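How to pack a week into one cabin bag (without buying anything first)

Posted 2023-04-09 in Getting There

Most packing advice is written by people who want to sell you a bag. I have read a lot of it, and tried more of it than I should have, and I still think the useful part fits on one page. What follows works for a week away in mild weather, on an airline that weighs your bag at the gate. If yours doesn't, you can be a bit looser, though I wouldn't count on it staying that way.

What you need
A cabin bag you already own
Kitchen or luggage scales
A bed or a table with nothing else on it
An hour, two days before you leave

Step 1. Weigh the bag empty

Do this before you think about clothes. My wheeled Paditz came to 1612 grams with nothing in it, and the label inside claimed less. I don't think anybody was lying exactly, but I suspect whoever weighed it took the shoulder strap off first. Take out the strap, the little padlock and the spare pouch that came with it, and see whether you miss any of them. I kept the strap.

Then read the airline's rules on the airline's own page. Don't trust a comparison chart on a travel site, however tidy it looks. The last one I used had the depth of the bag wrong, and it said at the bottom that it had been "checked in May" without giving a year.

Check whether the limit covers one item or both. Some airlines weigh the handbag with the case, and some only care if it fits under the seat.

Step 2. Put out what you think you need, then take some away

You will have read that you should lay everything out and put half of it back. I have never met a person who did that and was glad. Half of three pairs of trousers is a silly sum. Go through it by days instead.

For a week I take:
Five tops, one of them decent
Two pairs of trousers, counting the pair I travel in
Underwear and socks for five days, and a wash in the sink
One warm layer
One thin waterproof
Shoes on my feet, and one light pair packed

It isn't exciting. The second pair of shoes is the item I argue with every time. If you are only going to walk about and eat, leave them at home. If your one pair gets soaked on the first day you will think badly of me, so look at the forecast.

My clothes, not counting what I wore, came to 3522 grams last time. I would treat that as a middling figure. A taller person will be over it and somebody going south will be well under.

Step 3. Fold or roll, it hardly matters

The claim is that rolling saves a third of the space. I packed the same clothes both ways in the same bag and shut the zip both times. Rolled, the T-shirts were easier to find. Folded, the shirt looked better at the other end. The space left over was about the same to my eye.

Thick knitwear is the one thing where I'd take sides. Rolled, it makes a fat sausage that nothing sits well against. Fold it flat and lay it on top, where it can spread out, or wear it.

Step 4. Decide about packing cubes

I wanted to hate these. I bought the Plaston set in a sale, and the whole set weighed 330 grams, so you are giving up the weight of a good few socks to carry some zips. They do not make your clothes smaller. The "compression" kind squeezes air out, and you end up with a bag that has room in it and weighs too much.

What they do well is keep dirty things away from clean ones, and let you take the whole lot out at a security desk without showing your pants to the queue. A carrier bag does the first job for nothing. I now use one cube and two carrier bags, and the rest of the set holds Christmas lights.

Step 5. Be hard on the wash bag

More weight hides here than anywhere else. Mine was 697 grams the first time I bothered to check, for a week, for one person. Full bottles were the problem. The travel sizes from the chemist are a poor deal by weight and by price, so buy a few small empty ones and fill them over the sink. Label them. I have washed my hair with sun cream.

Solid shampoo gets a lot of praise. It is fine. It goes soft in the tin and it has never done my hair any favours, but it doesn't count as a liquid at most airports. Check yours.

Leave out anything you could buy where you are going. I had a list of seven little things for our stay at the Steinarsdóttir guesthouse, and the shop at the end of the road had every one of them, plus soup.

Step 6. Load the bag

Heavy things go near the wheels, or against your back if it's a rucksack. Shoes first, with socks stuffed inside. Then trousers, tops, and the warm layer last. Chargers go down the side. Liquids go in the outer pocket if you have one, because somebody will ask for them when you have your hands full.

Don't fill the last corner. You will bring something back, even if it's only cheese.

Weigh the bag now, packed and shut. If it is over, take out the second shoes and weigh it again before you start fiddling with toothbrushes.

A word on "just wear it all"

Every list tells you to wear your heaviest clothes on the plane. Up to a point, yes. I did it properly once, coming home through Braninport, with a coat and two jumpers and boots, and I was so hot by the gate that I took most of it off and carried it, and then had to find somewhere to put it on board. Wear the boots and the coat. Pack the jumper if there's any room at all.

Step 7. The small things that need a home

Money pouches, neck wallets, hidden belts – I have owned all three and I don't rate any of them. The neck one shows through a shirt and the belt means half undressing at a desk. Pick one zipped pocket and always use it for your passport, your cards and your keys. Use the same pocket on the way back.

The night before, put the passport out on a clear surface with whatever you mean to wear or carry by hand, so it all leaves the house together. A passport that has been "safely packed already" is the one you end up digging for on the station platform, with your tidy rolls all over the floor. Check the expiry date while it's in front of you, and check how many months the country you're visiting wants left on it.

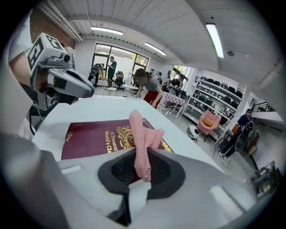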